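May 6, 2025
Meesuk bench, bracket-to-tray task

Long session and a really good one. Writing it up while it's fresh, so excuse the order.

The idea we've been chewing on since the Dirnuto runs: the policy doesn't need more demos, it needs messier starts. Our old set had the brackets laid out flat, same side up, same general patch of cloth. Of course it learned the patch! So for the new collection I let them land however they land – gusset up, on an edge, slot facing anywhere – and only the tray stays put between trials.

Setup notes:
Checkpoint is Valtlow 18, retrained overnight on the new demos plus the old ones (2854 episodes all together).
Right arm picks and places. Left arm is powered but parked.
Action chunk cut from 20 steps to 4. This made the approach a little jerky and I don't care, because it re-aims so much better when a bracket shifts under the finger.
Black cloth on the table. The bare top was giving us reflections under the metal and the depth went to mush.

Now the fun part. With the old checkpoint, a bracket standing on one face was a coin flip at best. It would come in from the top, catch the gusset and shove the whole thing toward the front of the table. The new one rotates the wrist first and goes for the flat face. I never demonstrated that as a separate move. My guess is it's blending the edge-on grasps from the Odalex set with the new starts, but I want to see the attention maps before I say that to anyone with a straight face.

Second nice surprise: placement. It used to drop every part on the same spot in the tray and stack them up. Now it seems to leave room for the next one. Could be luck, could be that it reads what's already in there.

Tray and brackets, chest camera first, then two from the head camera:
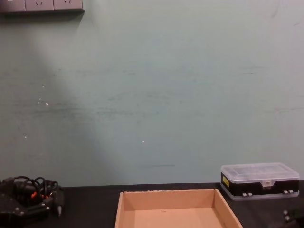
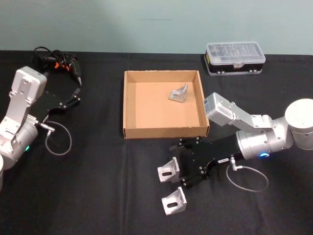
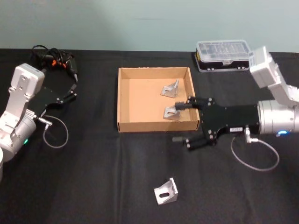 Still bad: long reaches toward the front edge. It slows down, hunts, sometimes closes early on nothing. I think the front strip is thin in the training data, so next batch gets more starts down there. Also had two stalls where the policy server fell behind and the arm just sat there. Restarting fixed it both times but I'd like a proper log of the latency before we trust any timing numbers.

To do:
– rerun the old checkpoint on the exact same starts, otherwise the comparison is mush
– try chunk length 8 as a middle ground
– cover the tray with a different box and see if placement survives
– ask for bench time in July for the two-arm handoff version, I really want to try it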